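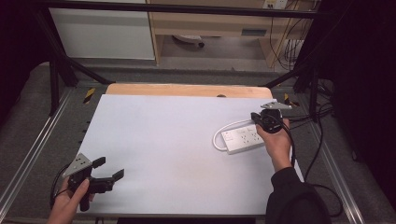 Lavanya Iyengar on desk cords

I called Lavanya in July, mostly to whine about the mess under my desk, and she got me talking about power strips for an hour! "Put it on top first," she told me. "Lay it on something white so you can see where the cord wants to go." She likes a loose curve by the end of the strip (mine was bent flat behind a drawer, oops). And the length? "I buy 3 feet more than I think I need, every time," she said, and then asked what I had plugged in.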